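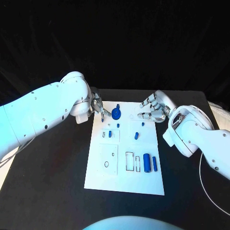
Do you need to sort every last part before you start putting a kit together? I'd say sort the ones you'll touch in the first hour, and let the rest sit in their bags until you get there.

I say this as a person who once tipped an entire gear kit into a salad bowl and spent a Saturday night fishing for the right peg. It was a little Clinden gearbox, with 136 parts if you believe the leaflet, and it lived in that salad bowl from July until I finally gave in and did it properly. We ate a lot of salad off plates that summer.

What changed my mind was a layout board. You take a flat white board or a big sheet of paper, you draw the outline of each part where you want it to sit, and then every piece has a home before you pick up a single tool. I'd seen my friend Humaira Naqvi do it with sewing machine bits (she traces everything, she'd trace her own dinner) and I thought it was fussy. Then I tried it, and I was done with the gearbox by lunch! 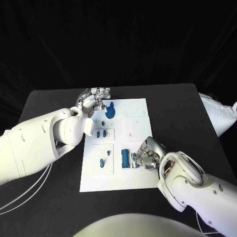
Filed under: Small Parts, Big Table

OK so, surfaces. I'm a big believer in a dark table under a white board. Drop something small off a pale board onto my old pine desk and it's gone, you're down on your knees with a flashlight. On a dark top I can at least see where the board ends, and a blue or white piece that wanders off shows up right away. Clear parts are the exception – I lose those on anything. I keep them near the middle of the board and I don't let my sleeves anywhere close.

I don't tape the board down, either. I used to, and then I'd want to turn it a little to reach the far row and end up peeling tape off with my teeth. A board that sits a bit crooked has never ruined anything of mine.

The other thing is paper versus board. Board is nicer to work on and it doesn't curl. Paper is cheaper, and you can print a fresh one when you've scribbled all over it. I bought a pad of 200 plain sheets from Khattak, the stationery place by the bus station, and I'm still working my way through it. My outlines are drawn with a fat gray marker. Thin pencil looks lovely but I can't see it after dinner with the lamp on.
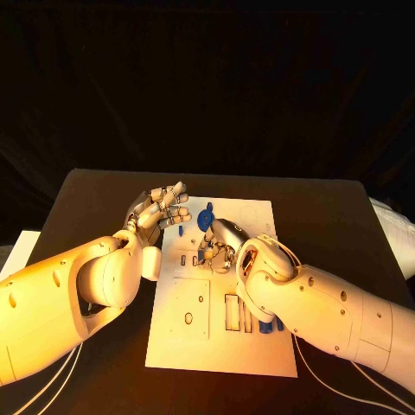 My own order goes tall things first, then round things, then whatever is left. Tall pieces are the ones I knock over, so I want them placed while my hands are still patient, and I stand them up on their outlines so I can tell from across the room what's been done. It works well with a mix like this one, where a small blue peg stands upright on the sheet and the chunky blue piece with the hole in it sits farther back near the top of the printed area. The silver-gray cylinder would go last if it were up to me. Anything that can roll stays in my hand until its spot is clear, and I've got a dent in the baseboard to show for the time I forgot.

Irfan Mengal wrote to me after the Skokcombe post to ask if I label the outlines. Sometimes! For the gearbox I wrote a number inside each one and matched it to the leaflet, and that was fine until I got to two washers that looked the same to me and weren't. Now I write the name if there's room and leave it blank if there isn't. If you print your outlines, check that the printer hasn't shrunk the page to fit, or your big gear will be hanging over its line and you'll think you've got the wrong part.

I've got a Hokeck clock kit on the shelf next, 248 pieces, and I'll probably need 2 sheets side by side for that one. The salad bowl is back in the kitchen where it belongs. If anybody has a good way of keeping tiny springs from jumping off the paper, leave me a comment, because so far I've been using a jam jar lid and it's a bit sticky.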